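From: Ute Hinrichs
To: gripper-talk
Subject: Re: [gripper-talk] stock fingers vs Trirkska on flat stuff

Pouran Mazandarani wrote:
> Has anyone run the Trirkska two-finger against the Vollo on
> mixed household junk? Our Vollo is fine on anything boxy but
> it's hopeless with thin stuff lying on top of a pile. Before I
> ask Rainer for money I'd like to hear from somebody who has
> put in more than an afternoon on it. Also curious which
> controller people are running and whether the wrist camera is
> worth the bother.
>
> Pouran

Hi Pouran,

Yep, I've had both on the same arm for a good while now, so here goes (get yourself a cuppa, I've gone on a bit).

I did 200 picks with each out of a clear plastic storage tub full of odds and ends, same Padilla controller, same speed limits. The Trirkska got 136 of its lot on the first go. The Vollo was a fair way behind, and nearly all the difference was flat things, same as you're finding. On ordinary little boxes I couldn't pick a favourite. 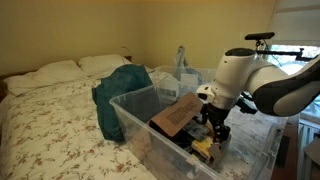
Gripper down in the tub, cardboard lying diagonally near the front.

Approach angle matters heaps more than I'd expected. Coming straight down on a sheet of card is a waste of everyone's time with either gripper, but tilt the wrist and go for a raised edge and the Trirkska does all right. The Vollo's fingers are just too fat at the tips for that. I did try filing down an old pair and made a proper mess of them, so don't bother.

One grumble about the Padilla: if you change the closing force halfway through a run it quietly goes back to the default at the next homing move. I lost most of a Sunday to that one! Sieglinde reckons the newer firmware sorts it out but I haven't been game to try it.
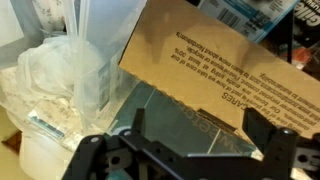 As for the wrist camera, I'd say yes, get it, even with the fingers taking up so much of the view. I ran 50 picks on the overhead camera alone and it kept picking the wrong edge of things. From the wrist you can read the "Please reuse or recycle" on the cardboard, upside down and all, so there's plenty of detail for finding an edge. Glossy boxes are another matter – the pale streaks across that dark blue-grey one are the sort of thing my edge finder loves to grab at. I've knocked the exposure down 2 stops and it's better, though dark items suffer for it.

I haven't tried the Vulside fingers. Roswitha had a set on loan, so maybe she'll chime in? If you want my Padilla config just yell and I'll send it off-list – the comments are pretty rude in places.

Cheers,
Ute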